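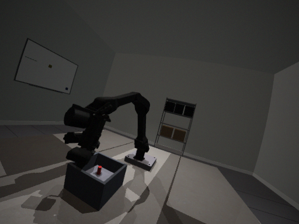

Distelfalter im Februar?
So., 11. Februar, von Magdolna Fekete

Gestern Mittag saß bei uns an der Südwand ein Falter, orange mit schwarzen Flügelspitzen. Ich halte ihn für einen Distelfalter. Kommen die jetzt schon aus Afrika zurück? Wir wohnen auf 579 Metern, nachts hat es noch Frost.

ulley_nord
Sehr unwahrscheinlich. Distelfalter überstehen bei uns den Winter normalerweise nicht, und die Einwanderer kommen meist erst ab April oder Mai. Ich tippe auf einen Kleinen Fuchs. Der überwintert als Falter, gern in Schuppen und auf Dachböden, und fliegt an warmen Tagen kurz aus.

Rácz
Würde ich nicht so pauschal sagen. In milden Wintern gibt es immer wieder einzelne Distelfalter nördlich der Alpen. Waren am Flügelrand blaue Flecken?

Magdolna Fekete
Auf Blau habe ich nicht geachtet. Er war nach 20 Sekunden wieder weg.

ulley_nord
Einzelfunde ja, aber die stammen meist aus dem Tiefland. Auf knapp 600 Metern bei Frost glaube ich nicht daran.

Andell
Zur Wanderung selbst: Das macht kein einzelnes Tier hin und zurück. Es sind bis zu 6 Generationen im Jahr beteiligt. Im Herbst fliegen die Nachkommen wieder Richtung Süden, zum Teil sehr hoch. 2.000 km am Stück sind für einen Distelfalter nicht ungewöhnlich.

Rácz
Am Stück? Die machen unterwegs Pausen und trinken Nektar.

Andell
Stimmt, schlecht ausgedrückt. Ich meinte ein einzelnes Tier auf seiner Strecke.

Liltent
Falls er wiederkommt: auf die Unterseite achten. Beim Kleinen Fuchs ist sie dunkel, beim Distelfalter hell marmoriert mit kleinen Augenflecken.

Magdolna Fekete
Danke. Dunkel war sie auf jeden Fall, dann wohl doch ein Fuchs.

Neueste Themen
Zitronenfalter im Efeu
Brennnesseln stehen lassen, wie viele?
Tagpfauenauge im Keller gefunden
Wanderung des Admirals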